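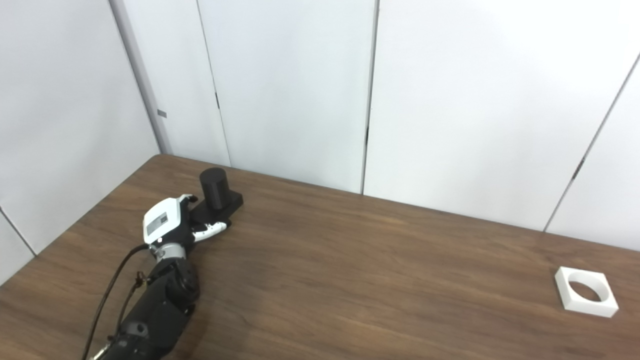 Projects > Cakwood > Progress reports

17 Oct 2026
By the Kaimal bench team, for the Henia fund

1. Where the work stands

The task is still the one we promised you in the bid: pick up the black cylinder, carry it across the table and put it through the round hole in the white block. A toddler does this for fun. We have been at it since August and can report progress.

Teaching is done by remote control. An operator wears the glove, the hand on the arm copies the operator's fingers, and each run is saved for training. Runs where the cylinder ends up in the block are kept. Runs where it ends up on the floor are kept too, in a separate folder, which is the larger one for now.

2. What has gone well

The reach is sorted. Operators can bring the hand in low beside the base and get the thumb to the cylinder without shoving the whole lot along the table, a habit that cost us most of August. Two operators are now fully trained and a third is at the stage of apologising to the arm.

We have also stopped putting the white block down square to the table. It goes down a bit crooked, in a different spot each time, so that the Retwood software learns to look for the hole and doesn't simply memorise where we left it.

3. What has gone less well

Letting go. People release a cylinder without thinking, and so find it very hard to show anyone else how. Our operators open all the fingers at once and the thing tips. We tried guiding the arm by hand for the last bit of the move, which gave tidier paths but told us nothing about the fingers. We went back to the glove after four sessions.

The glove also drifts and needs setting again roughly every two hours. This was in the risk table, marked "unlikely".

4. Next period

Finish the set of glove runs, train on them, and let the arm try on its own with someone near the stop button. The request for a second glove is in the budget sheet, one line below the request for a better chair.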